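The Soup Counter

Archana got to the canteen at ten past two, after the last of the lunch trays had gone through. Her brother had given her the key that morning and told her the wells needed descaling and the chopsticks needed sorting. He hadn't said anything about the lease. She found out about that from the letter taped inside the register drawer.

The letter was from Bhatia, who owned the building. It said the rent on the ground floor would go up by $837 a month starting in August. It was two paragraphs long and he had signed it with a green pen.

She read it twice and put it back. Then she went to the counter, where one bowl had been left sitting half off a plate. Their mother used to set things down that way when the phone rang.

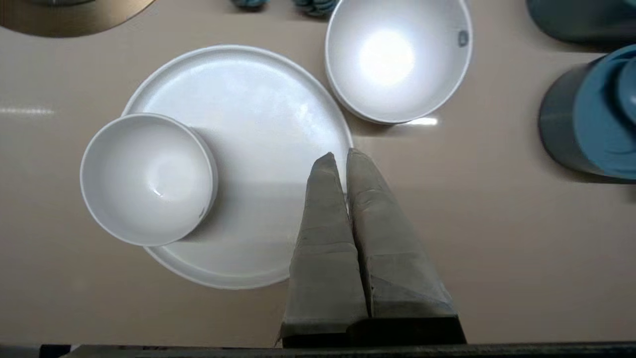 She decided to start with the dishes. Dishes were something she could finish before dark. Her mother had opened the place, called it Gekstead after the street, and run it for years on two soups and a pot of rice. One soup was lentil. The other changed, and people asked what it was before they took off their coats.

Her brother wanted to close. He had an offer from Muvis, the delivery company, to manage a kitchen across town with no tables in it at all. He had told her this over the phone while she was on a bus, and she had said that was nice.

The back door opened and he came in with a sack of onions.

"You saw the letter," he said.

"I was looking for the tape."

He put the onions down. "So what do you think?"

"I think you should have shown it to me."

He looked over at the soup wells and the chopsticks as if they might take his side.

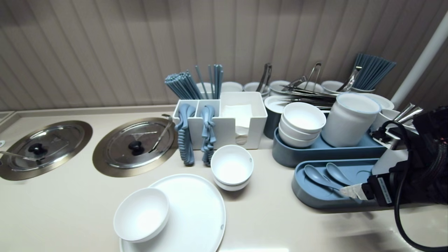

Archana Solanki
Fiction contributor

"I was going to," he said. "I wanted to do the math first."

"And?"

"We'd have to sell a lot more soup."

She got a cloth and wiped along the wall, where the grooves held the dust. He watched her for a minute and then took a cloth too. They worked from opposite ends. Neither of them was good at talking with empty hands.

"There's $2000 in Mom's account," she said. "I never touched it."

"That's two months, maybe three."

"It's something."

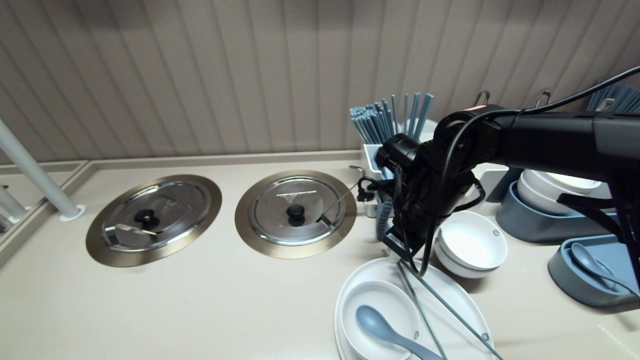 He went quiet, and she knew he was thinking about the kitchen across town. It would be clean and new, and he would get Sundays off. She couldn't blame him for wanting Sundays. She picked up the blue spoon from its tray and turned it over — she had bought the first ones herself, the summer she was home from school, and their mother had complained about the color for a week and then ordered more.

"Take the job," she said. "I'll run this until August. If I can't make the rent, I'll call Bhatia myself."

"You've never made the lentil."

"I've eaten it my whole life."

He laughed a little and pulled the sack of onions over to the sink. He took out two, gave her one, and went to find the knives.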